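Taltar and Skusia grain corridor deal, anyone buying it?
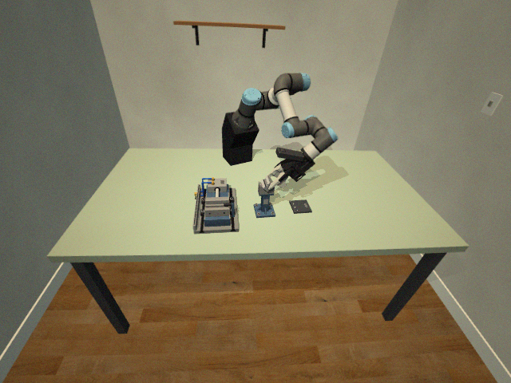 Green tabletop, blue stand

portwatcher9
2021-02-25
So they signed. Taltar gets its wheat out through the Gough strait, Skusia drops the inspections, and both sides get to go home smiling. I read all 128 pages of the annex last night (yes, really) and I'm cautiously happy! My in-laws farm up there and they've had barley sitting in sheds since September.

millrace
Cautiously happy about what? Inspections aren't dropped, they move to the port at Gough. Page 20. Same Skusian officers, different dock.

portwatcher9
Fair, I skimmed that bit. Still, a check at the dock beats nine days at anchor waiting for one.

dulcimer_hal
I worked freight for years and I'm with millrace on this. Who pays for the delay if a ship gets held? The text says "the parties shall consult." Great, I'll tell the crew.

saltbox
You two would complain about free bread. Prices here have gone up every month and this is the first good news all winter. Some 520 ships stuck on the Taltar side, and if even half of them move I'll take it.

millrace
Where's 520 from? I can't find it in the annex.

saltbox
Radio this morning. Might include barges, I was driving.

dulcimer_hal
It would have to include barges. Also, Proltex got the contract to run the booking system, and their last one fell over every time it rained. I want to see a loaded ship clear the strait before I cheer.

portwatcher9
OK, that part worries me too. I'll ask the in-laws if they've been given a slot yet and post back.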